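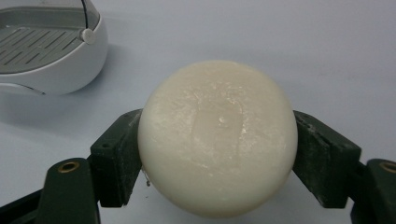

July 2024
by the author of Sirkstead Dev Diary

Search this diary
Search

Most of this month went on the ice map. Dradora Lake was meant to be done in February, and it sat half built while I fixed the boats. It now loads from start to finish and you can walk across all of it without falling through the floor.

The map is 800 meters from shore to shore. I tried it bigger first, but the walk out to the deep holes got boring and testers gave up before they had a line in the water. There are 14 places where the ice is thin enough to drill. They move a little each time you start a new day, so you can't learn them by heart.

Fish behavior took longer than the map. Under ice they stay close to the bottom and barely chase anything. The old code had them circling the lure like summer perch, and it looked wrong. I rewrote the part that decides when a fish gets interested, then spent two evenings undoing half of it when every pike on the lake went to sleep.

Line tension is better too. A thin line used to snap on the edge of the hole with almost any fish on it. Now it frays first, and you hear it – a dry ticking sound – before it goes. I recorded that one with a zipper.

The test build went to 300 people and 162 bug reports came back. A lot of them were the same crash, the one where you open the tackle box while the drill is running. It's fixed. The Mudaliar river map still drops frames in rain and I haven't found out why.

Saves from the last build will not carry over. I moved the whole save system to Itgate and the old files don't read. Sorry to anyone with a full trophy wall.

Next is the sled. It steers badly at the moment and goes through trees.

Recent entries
Boats that float
Mudaliar river, first pass
Why the worms were so expensive
Reel sounds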